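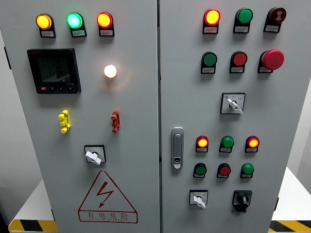

작업실 분전반 겉면 청소, 저는 이렇게 해요

작업실 살림 이야기를 하면 다들 공구 정리나 톱밥 청소부터 물어보시는데, 오늘은 제일 많이 미루는 곳 얘기를 해볼게요. 바로 분전반이랑 제어함 문짝이요! 저도 처음 3년은 거의 손을 안 댔어요. 괜히 무섭잖아요. 그러다 2월에 마음먹고 닦았더니 걸레가 새까매지더라고요 ㅎㅎ

먼저 약속 하나만 하고 갈게요. 제가 말하는 건 전부 문을 닫은 채로 겉만 만지는 일이에요. 문 안쪽은 자격 있는 전기 기사님 몫이고, 저는 열쇠에 손도 안 댑니다. 겉에 단자나 커넥터가 나와 있는 제어함이라면 그 근처도 그냥 두세요. 먼지가 눈에 밟혀도 참는 거예요. 기사님 오시는 날 같이 부탁드리면 됩니다.

준비물은 별거 없어요. 마른 극세사 천 두 장이랑 부드러운 붓 하나(저는 안 쓰는 화장 붓을 써요), 그리고 메모지랑 연필. 분무기는 절대 금지예요. 세제를 문짝에 칙칙 뿌리는 분들 계시던데, 버튼 틈으로 흘러 들어가면 큰일 나요. 물티슈도 저는 안 써요.

닦는 순서는 위에서 아래로. 램프 위에 쌓인 먼지를 붓으로 살살 털고, 넓은 철판은 마른 천으로 쓱쓱 내려오면 끝이에요. 버튼이랑 스위치 주변은 건드리지 않는 게 좋아요. 예전에 Song 공방에 놀러 갔다가 청소 도와준다고 나섰는데, 천 끝이 버튼에 걸려서 집진기가 멈춰버린 적이 있거든요. 그 뒤로는 기계가 도는 시간엔 문짝 근처에 천을 들고 가지도 않아요.

그리고 제가 제일 추천하는 습관은 '평소 얼굴' 알아두기예요. 어떤 램프가 평소에 켜져 있는지, 레버가 어느 쪽으로 기울어 있는지 한번 봐두는 거죠.

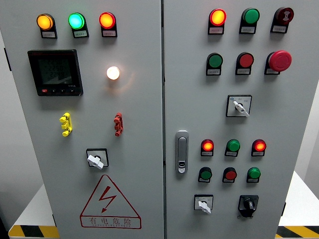

색깔이 여러 개면 은근히 헷갈려요. 게다가 제어함마다 색의 뜻이 다를 수 있어서 '빨간 계열이면 고장, 초록이면 정상' 하고 넘겨짚으면 안 돼요. 저는 설치해주신 기사님께 램프 하나하나 뜻을 여쭤보고 메모지에 크게 적어서 옆 벽에 붙여놨어요. 문짝 말고 꼭 벽이요! 문에 붙이면 램프나 경고 표시를 가리기 쉽더라고요.

이름표 글씨도 그래요. 공방 동료 Haoran Yuan은 눈이 좋은 편인데도 작은 이름표는 영 안 읽힌대요. 그래서 둘이 앉아서 글씨를 큼직하게 옮겨 적은 표를 만들었어요. 딱 한 장짜리인데, 새로 오는 사람한테 설명할 때 얼마나 편한지 몰라요.

경고 스티커는 더 조심해서 다뤄요. 세모 안에 번개가 그려진 그 표시 있죠? 박박 문지르면 모서리부터 들뜨니까 마른 천으로 가볍게 한 번만 지나가세요. 벌써 색이 바랬거나 벗겨졌으면 담당 기사님께 새것으로 바꿔달라고 하시고요.

앞에 물건 쌓아두는 버릇도 고쳐야 해요. 이건 제가 제일 찔리는 부분인데... 합판 자투리를 '잠깐만' 하고 세워두면 한 달은 가거든요. 지금은 바닥에 노란 테이프로 네모를 그려두고 그 안에는 빗자루 하나도 못 놓게 해요. Proko 선반을 옆으로 30센티 옮겼더니 드나들기도 훨씬 낫고요.

혹시 닦다가 윙 하는 소리가 평소보다 크거나, 탄 냄새가 나거나, 철판이 뜨끈하다 싶으면 청소는 거기서 그만하고 물러나서 전기 기사님께 전화하세요. 저는 전화번호도 램프 표 맨 밑에 적어뒀어요.

다 해도 커피 한 잔 식기 전에 끝나는 일이에요. 저는 달마다 집진기 봉투 비우는 날에 같이 해버려요. 다음엔 그 봉투를 먼지 안 날리게 빼는 방법 적어볼게요!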